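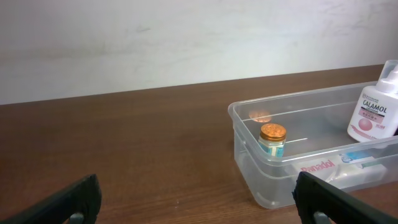
# Scuff marks on flat white wall paint turn shiny when I clean them

Posted in Interior Finishes, 20 Aug 2026

**Ifeanyi Ekpo**

I have a wall behind a work table that collects gray scuffs, mostly between table height and shoulder height. The paint is an off-white flat latex, put on by the previous tenant. I don't have the can. The landlord's handyman thinks it was Merrick interior flat but would not swear to it.

What I have tried so far:

- Damp microfiber cloth, plain water. Takes off dust, leaves the marks.
- Dish soap, a few drops in a bowl of warm water. Lightens the marks slightly.
- Melamine sponge, used wet. Removes the marks completely, but leaves a patch that looks glossier than the wall around it when light comes in from the side.

I did the sponge test low down near the outlet, so the shiny patch is not a disaster. I would like to avoid making more of them. Is there a cleaner that works on flat paint without changing the sheen, or am I going to have to repaint? If it's repainting, can I touch up only the marked area or does the whole wall need doing? It is 88 inches wide up to the corner, standard ceiling height. I'm also open to changing to a tougher finish if that makes sense in a rental.

**prorow_dan**

Just use a magic eraser but press lighter. Works fine on mine.

**Marar**

The shine has a name, burnishing. Flat paint has a high ratio of pigment to binder, and the surface is rough at a small scale, so it scatters light. A melamine sponge is a fine abrasive. It takes the mark off by wearing down the high points of the film, and the worn area then reflects light more evenly. Pressing lighter slows this down but does not prevent it. A burnished patch can't be cleaned back to flat, only painted over.

For the marks you still have, I would work in this order and stop as soon as one works:

1. Vacuum or dry dust the wall first. Grit under a wet cloth does its own damage.
2. White vinyl eraser, the drafting kind. Short strokes in one direction. This picks up a good share of rubber and plastic transfer marks.
3. A paste of baking soda and water on a soft cloth, dabbed on and wiped off. It is still an abrasive, only a mild one, so no scrubbing.
4. Rinse with a second cloth wrung out nearly dry, then pat. Leave it overnight before you judge the color. Damp flat paint looks darker than it is.

Skip solvent cleaners. Alcohol softens a lot of latex films and will take color off onto the rag.

On touch-up: flat is the most forgiving sheen for spot repairs, but only with the same paint, from a similar batch, put on with a similar tool. If the wall was rolled and you touch up with a brush, the texture will show in side light. With no can and no certain brand, you are color matching. Cut a chip from behind the outlet cover, including the paper face, and have it scanned. Then paint corner to corner and baseboard to ceiling. A small mismatch between two walls is hard to see because the walls catch light differently anyway. The same mismatch in the middle of one wall is easy to see.

**tilde_skullstead**

Agree with most of the above. Two additions.

Check for chalking before you repaint. Rub the wall with a dark cloth - if it comes away white, the old film is breaking down and new paint will not bond well until you wash and prime. Cheap rental flat does this more often than people expect.

If you are doing the whole wall anyway, go to a matte or eggshell rated as scrubbable. I changed a hallway from flat to eggshell last October and it has been wiped down more than 23 times with no visible burnishing. The trade-off is that eggshell shows patches and roller laps that flat hides, so fill and sand dents first and keep a wet edge. Two coats, with the full recoat time on the label between them. Ask the landlord in writing before you change the sheen. Mine wanted the original finish back at move-out for one room and did not care about the others.

Also, pull the table 2 inches off the wall. Most of my marks came from things being slid back until they hit.

**Ifeanyi Ekpo**

Thanks. Vinyl eraser took off most of the marks in 5 minutes with no shine that I can find using a flashlight held flat to the wall. The darkest one is still faintly there. Dark cloth test came back clean. I'll get a chip scanned and ask about eggshell.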